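Explore > Everyday Science > Clothes and Fabrics

Why does wool keep you warm?

Tuesday, July 11, 2023
By Xuelian Long

I know, I know. It's July, you're probably eating a popsicle, and I want to talk about wool. But a reader named Boyang Lü wrote in to ask why his winter sweater is so toasty when it doesn't have a heater in it, and I liked that question so much that I couldn't wait for January to answer it!

So let's start with where the heat comes from. It comes from you! Your body is making heat all the time, even when you're asleep, by using up the food you eat. A sweater doesn't make any heat at all. If you put a sweater on a chair and left it there all night, the chair wouldn't get any warmer than the room. (Try it if you like. Chairs don't mind.)

What the sweater does is slow your heat down as it tries to leave. Heat always moves from warmer things to cooler things, so on a cold day it's leaking out of you into the air. To slow it down, you need something that heat has trouble getting through. And one of the best things for that job is – air!

That sounds backward, doesn't it? The cold air outside is what's chilling you. But moving air and trapped air are very different. Moving air carries your heat away and brings fresh cold air in behind it. Trapped air just sits there, warms up a bit, and stays close to you like a blanket.

Now for the sheep. If you looked at a wool fiber under a microscope, you'd see that it's covered in tiny scales, a little like roof shingles. It's also crimped, meaning it has lots of little bends in it. When I was nine, my class visited a farm in a place called Denavden, and the farmer let me pull a bit of fleece apart with my fingers. It sprang right back when I let go. I kept that piece in a pencil case for 2 years, until my mother found it and had some opinions.

Those bends are why wool is so good at holding air. The fibers can't lie flat and neat next to each other, so there are gaps everywhere, and every gap has air in it. 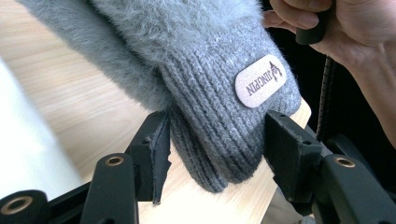
How yarn is spun and knitted makes a difference too. A fluffy yarn has lots of loose ends poking out, and air gets caught among them. Ribbing is the stripy, stretchy kind of knitting you find on cuffs and collars, and it's good at hugging your skin so warm air can't sneak out. Some hats have both, like the gray one with the long fuzzy yarn on top and the ribbed cuff at the bottom. A thin cotton T-shirt has much less room for air, and that's why you're glad to be wearing one today!

Wind is the big problem for a knitted sweater. It can blow right through the gaps and push the warm air out, so on a windy day people wear a jacket over the top. The jacket stops the wind and the sweater holds the air.

Next time I'm answering a question about why wool can be itchy – it has to do with how thick the fibers are.

Last updated: July 2023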